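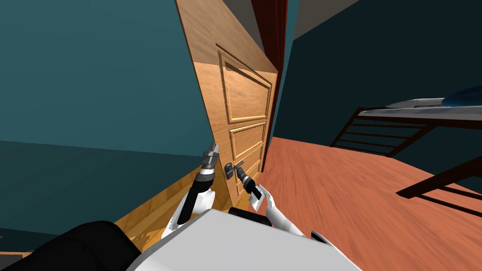 Bok-nam Jin has spent most of her working life in the back half of a race garage, and she does not think the sport needs to be made more exciting. She thinks it needs to be cheaper.

Jin runs the Ondinar team in the Laritz Touring Cup, a regional series for production-based cars. Next season the series will limit every entry to four engines and cap testing at 100 laps between rounds. Several of the bigger teams have objected. Jin voted for both changes.

"We had 28 cars at the opening round this year," she said. "By the last one, people had parked them. They hadn't gotten slower. They had run out of money for engines."

She came to racing as a parts runner for Vasilakis, then a two-car outfit working out of a rented unit behind a tire shop. She learned to rebuild gearboxes there, mostly at night, and moved to Ondinar as chief mechanic. When the owner stepped back, she took over the whole thing, including the debts.

The engine rule will hurt her too. Ondinar lost two engines in practice last season, one to an oil pump and one to a missed downshift. Under the new limit that would have left the team with two for the rest of the year.

"So we turn the revs down," Jin said. "We give up a little on the straights and I tell the drivers to stop complaining. A $3000 head rebuild is still cheaper than a new engine."

The testing cap is the part she expects to be argued over. Teams have been renting the Patuvetti circuit on weekdays, and those with the budget for it arrive on race weekends with their setup already finished. Jin said her drivers sometimes got one session there in a month.

Jin does most of her planning at home, starting at five in the morning, before the phone calls begin. 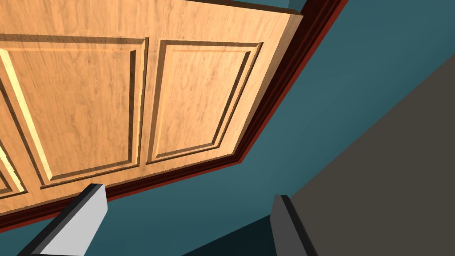 The team has never had a proper office, and she does not plan to rent one. Setup sheets and entry forms are kept in boxes, and sponsor meetings take place at a diner near the track. If she ever does get a room, she said, she would like a paneled wooden door on it, with raised panels and a honey-orange color to the wood, because every door she has worked behind so far has been a steel roller.

Asked whether the rules might drive the larger teams to another series, she said one or two would probably go. She would rather have a full grid of cars that finish the season.

Her own lineup is not settled. One driver has signed for next year and the other is still looking for backing. Jin has given him until December to find it. After that she will offer the seat to someone from the junior class, and she already has a name in mind, though she would not share it.

"He'll find out when I call him," she said.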